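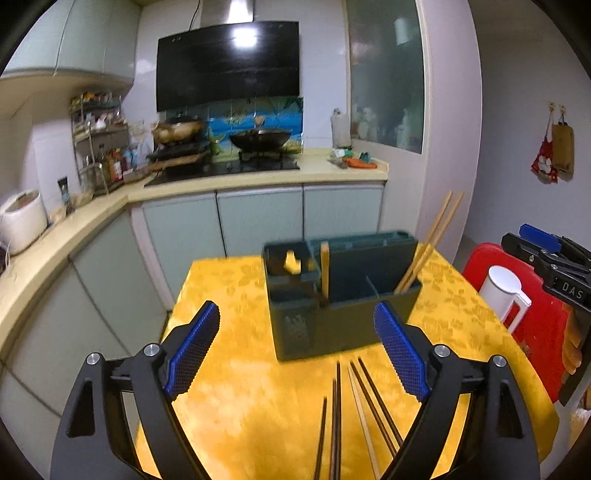
Figure 2. Table with yellow damask-pattern cloth, chopsticks and compartmented utensil holder; counter and cooktop behind.

November 1, 2002
By Siv Haugen

4.2 Where the chopsticks live

I went into the Ridgeway kitchens thinking utensils would be kept by the stove. Well, not so much! In the home in Figure 2 the holder stands out on the table, a dark teal-green plastic one with compartments, and a flat spatula shares it with a pair of long chopsticks (I'd call those cooking chopsticks, though Jonalyn Ignacio, who coded the visits with me, files them under "long" and leaves it there). More chopsticks lie flat on the cloth, dark ones mostly, with a lighter one alongside. We coded that as "in transit," a label I still go back and forth on.

The condiments stay back in the kitchen on their wire rack, with sauce bottles on the counter at its foot. So the table gets the tools and the counter gets the flavors, at least here. Of the 6 households we visited in August, 5 kept at least one holder away from the cooktop, and I'd love to know if the Pistham homes do the same (see Section 5).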